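4.2 Table surface

For the table top we compared three finishes, which we named Ilach, Premora and Wiriya. Kathleen Noonan prepared the test pieces and I made the notes. Each piece was wiped 43 times with a damp cloth and left until Tuesday.

Premora gave the shiniest result, but it showed every fingerprint. Wiriya made the wood too yellow. We decided for Ilach, as it keeps the pale colour and the grain stays easy to see. It needed 19 hours before the second coat. Small dark specks can still be found in such wood, and our tutor accepted them as natural.

The costs are given in section 9. 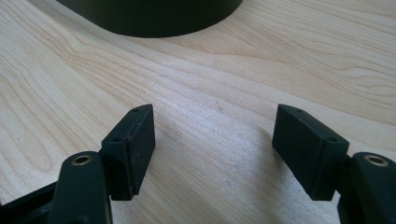 Figure 9. Light wooden table top with curved grain, matte finish.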